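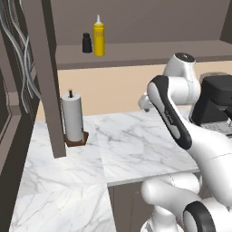

Before you buy the arm, buy the time

Hanne Lund keeps her budget on one page. She showed it to me on a September morning in the office at Devness, where she is responsible for equipment in the kitchen automation group. The page has four lines, and the largest of them is not for a robot.

"The first line is simulation," she said. "When I started here, it was the last line, and it was very small. We bought the arm first and asked questions after. I would not do it again."

The group works on an arm for shared kitchens in office buildings. It should reach between a counter, a wall shelf and a coffee machine, and it should do so without hitting anything that belongs to the room. For the present budget round, all of the planning is made in a rendered kitchen. The counter is marble, the shelf is long and brown, and on the counter there is a paper towel holder with a roll. I asked Lund why a planning model needs paper towels.

"Because every kitchen has them, and they are always in the way," she said. "An empty counter gives you a beautiful result. Then you go to the customer and the counter is not empty. So I told Tùng to put things in. Bottles on the shelf, one tall and one short. A coffee machine. If the arm has trouble in such a kitchen, I want to know it before I sign the order."

Tùng Ung builds the scenes. He came to the group from Lomel, a small company which made planning software for warehouses, and he says that kitchens are harder. "In a warehouse the shelves are made for the machine, or at least you can ask to change them," he told me. "In a kitchen the shelf is where somebody wanted it. It is usually above the counter, and the arm must work under it or come around it. The last joint is easy to forget. People look at the gripper and ask if the gripper fits. I ask if the elbow fits."

This question has changed what they plan to buy. The first request, written by a colleague who has since moved to another department, was for a longer arm. Ung ran 1229 trial motions with it in the kitchen model and made a list of all the places where a link came too close to the wall or the shelf. With the shorter arm the list was much shorter too. Lund moved the difference in price to another line, the one for mounting.

Mounting is the subject on which she speaks the longest. In her opinion most first-time buyers compare the prices of arms and forget that the arm must stand on something. "You get an offer, and the arm is there, and the controller is there, and you think it is the whole cost. But where is the base? Who will check the counter? Stone is heavy, and it has seams. You cannot put a load just anywhere because it looks strong. We paid Steinarsdóttir to come and look at three kitchens, and this was the best money of the year."

Steinarsdóttir is an installation firm that the group has used since its first pilot. Their report was short. It advised against fixing the arm to a countertop in two of the kitchens and proposed a separate floor stand instead. A stand takes some room from the people who use the kitchen, and this must be discussed with the customer early.

The third line is for grippers. Here Lund is more careful with her words, as the choice is still open. The Clorkska gripper is cheaper to repair, and its fingers can be changed by one person without special tools. The other candidate holds small bottles better in the tests. She has asked for a loan of both.

"I don't like to decide this from the simulation only," she said. "Tùng does not like it also."

Ung agreed. "Reach, I trust. Collisions, I trust mostly. For holding a soft bottle, I want a real bottle," he said. "A squeeze bottle in my scene is a hard object with a nice color. I can make it softer, but then I spend two weeks on a bottle."

The last line on the page is marked "spare" and has 1000 written next to it. I said that it seemed little for a reserve. Lund answered that it is for cables, screws and delivery costs, and that the real reserve sits with the finance department, where she must ask for it in writing. She thinks this is correct. In the first year she had a larger reserve of her own and spent it on a second camera stand which is still in its box.

What would she advise to a group that starts now? She thought about this for some time.

"Measure the kitchen yourself. Do not take the drawing from the building, the drawing is old. Then ask for the price of the spare parts at the same time as the price of the arm, when they still want to sell you something."

The order for the arm goes out when the two grippers have been tested. The stand is ordered already.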